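A Visit to the Gudon Furniture Works in Plostberg

Friday, October 23, 2020

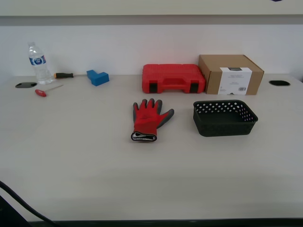 Desk with two cable openings, some hand tools and a water bottle.

I am buying desks for a small translation office, and for this reason I went to see the Gudon works in Plostberg. They make office tables, shelves and simple cabinets. I had asked for a visit already in May, but at that time they did not receive guests, so it became autumn. We were a group of 4 visitors, all with masks, and the tour took the whole morning.

The train to Plostberg goes once an hour. From the station it is 20 minutes on foot, first along the river and then up a street with old brick houses. I recommend the walk, but not with a suitcase, as the sidewalk is narrow and in bad condition near the top. The entrance for visitors is on the side of the building, behind the loading yard. I went first to the wrong door and a forklift driver showed me the way with his hand.

The tour begins in the board store. The large boards come in flat, by truck, and they must rest for two days in the hall before cutting, so that they take the temperature and the humidity of the building. In this hall it smells strongly of sawdust. Each stack has a paper with the date of arrival and the name of the color. I had thought that "white" is one color. At Gudon there are five kinds of white, and when our guide held the samples side by side I could see the difference, although I would not be able to name them again.

After this comes the cutting. The saw is very loud and we had to stand behind a yellow line with ear protection. The guide explained with a small board and a marker, because we could not hear her. The pieces then go to the edge machine, where a thin strip is glued around the sides. She told us this is the place where a cheap desk and a good desk become different: if the glue is too cold, the strip comes off after one or two years, mostly at the front edge where people put their arms. I have exactly such a desk at home and I thought of it with some shame.

The openings for cables are made in a separate step. For a long time Gudon made only one opening, in the middle. Customers complained that the cable of the lamp then goes across the whole table, and now most models have one opening on each side. The customer can also order a desk without any opening – this costs the same, as the boards must then be taken out of the line by hand.

In the next building they test the finished desks. A weight is put on the front edge, taken away and put on again, 2,000 times for each new model. The counter on the machine showed 1,311 when we came in, so we did not see the end of it. I asked what happens when a desk fails. The answer was that the legs are usually fine and the screws are the weak point, and for this reason they changed to a longer screw in the Boltier series last year.

We had coffee in the canteen, which is bright and has a view of the freight tracks. The plum cake was very good. Afterwards we could sit at the different models in the showroom as long as we wanted. The Boltier is the plain one, and the Pumphrey has a slightly rounded front and a drawer under the top. I liked the Pumphrey more when I looked at it, but with the drawer I had not enough space for my knees. I am rather tall. For a person of normal height it will probably be no problem.

Some practical points for those who want to go. The visit is free but you must write in advance, and they answer slowly. Closed shoes are required. Photos are allowed in the showroom and in the test building, but not at the saws. The price list is given only on paper at the end, and delivery is calculated separately.

I have ordered the Boltier for our office, in the second of the five whites. Delivery should take six weeks.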